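5.2 Does the wrist view help with soft objects?

Earlier reports on the Braltach policy credit the wrist camera with most of the gain on soft and floppy objects. We are not convinced. In those tests the camera was added at the same time as 12 hours of new training data, and the two changes were never pulled apart. We retrained the policy on the same 226 demonstrations with and without the wrist stream, and ran 131 trials of the bag-packing task under each condition.

The wrist stream did help the arm line up with an object. What it offers after the grasp is less clear. With a thick paperback held close to the lens (Figure 4), the fanned pages fill the middle of the view and blur, and much of the backpack behind them is hidden. A policy that has to judge where the bag is from such a view is working with very little.
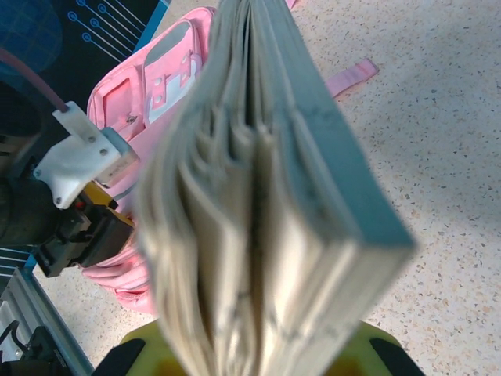
Figure 4. Wrist camera view with a paperback between the finger pads and the pink backpack behind it.

5.3 Limits of the comparison

We would not lean too hard on our own numbers either. All trials used one bag and one floor, and the labels for success were assigned by the same people who tuned the controller. When the Cidum scoring rule was applied in place of ours, the gap between conditions shrank, and for books it fell within the spread between training seeds.

Paperbacks are also an awkward test. The pages bend and splay in ways that our simulator does not model, so the pretraining stage may have favoured rigid objects from the start. Whether a second camera placed further from the fingers would change the result is a question we did not test.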